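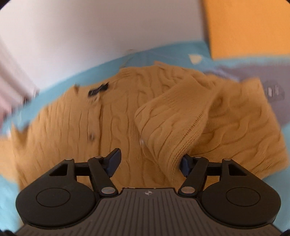 Vornwood 니트 접기 데이터 카드

Vornwood는 손에 쥐고 쓰는 그리퍼로 의류를 접는 동작을 모은 시연 데이터다. 수집 규칙은 Surngate의 작업 지침을 따르며 관리 담당은 Jinfeng Yu이다. 현재 에피소드는 1,782개, 작업 지시문은 64종이다.

수집 규칙

에피소드는 두 손가락이 모두 열린 상태에서 시작하고 열린 상태로 끝낸다. 옷을 놓친 경우에도 녹화를 끊지 않고 다시 잡는 동작까지 남긴다. 맨손으로 옷을 만졌다면 해당 에피소드는 hand_touch로 표시한다. 바닥 천의 주름은 시작 전에 편다. 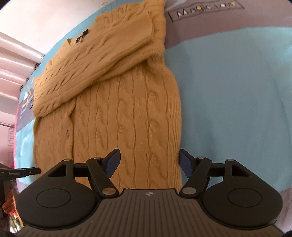 접기 단계의 라벨은 소매, 몸판, 마무리 순으로 붙인다. 소매 단계는 소매가 몸판 위에 놓이고 손가락이 천에서 떨어졌을 때 끝난 것으로 본다. 노란 꽈배기 니트처럼 소매 하나가 몸판 위쪽을 비스듬히 가로지르는 상태는 sleeve_diagonal로 적는다. 소매 끝이 몸판 밖으로 나가면 sleeve_out을 함께 단다. 판단이 갈리면 검수자 2명이 따로 라벨을 붙인 뒤 맞춰 본다.

품목 구분

상의, 하의, 소품으로 나눈다. 양말과 장갑은 소품에 넣고, 한 짝만 다룬 경우 single 값을 1로 둔다.

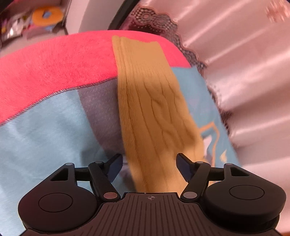

길이가 긴 소품은 놓인 방향도 기록한다. 방향은 그리퍼 쪽에 가까운 끝을 기준으로 적고, 시작 시점의 값만 쓴다. 무늬가 있는 바닥 천을 쓰면 background 항목에 patterned를 넣는다.

제외 기준

- 손가락 끝이 5프레임 넘게 화면에서 사라진 에피소드
- 동기화 오차가 22ms를 넘는 에피소드
- 얼굴이나 개인 정보가 식별되는 에피소드

제외한 파일은 지우지 않고 rejected 폴더로 옮긴다. 학습과 평가 분할은 Vidura 스크립트로 만들며, 같은 옷이 양쪽에 들어가면 안 된다. 다음 라벨 개정은 12월이다.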